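Notes for the Polter talk, slot 2 — small labels and their pressings

Start with the Trevetti single. First run was 199 copies, hand-stamped, sold at gigs from a card table. Play the first minute of the B-side, then stop it.

Clakutness signed them that April. The contract was 6 pages. Read out the clause on returns, slowly.

Second pressing: 1,000 copies. Dörte Bauerfeind cut it again from the same tape, and the bass is louder. Fans still argue over which is better. Say which one I prefer and move on.

Mention Younis, the shop that took 100 on credit and paid late — check with Dörte that she's fine with me telling this.

Skip the tour story if we're running over. Last track is the live version, then questions.
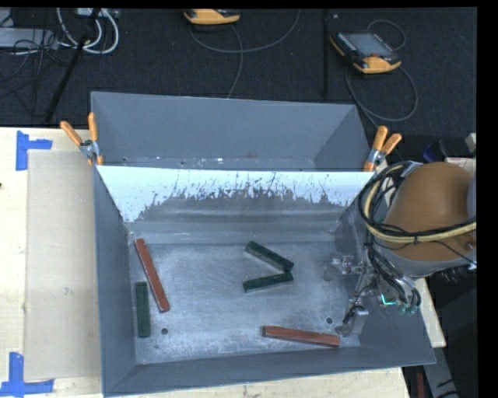 Leave the record playing low during questions. Sleeves go back to Dörte afterward.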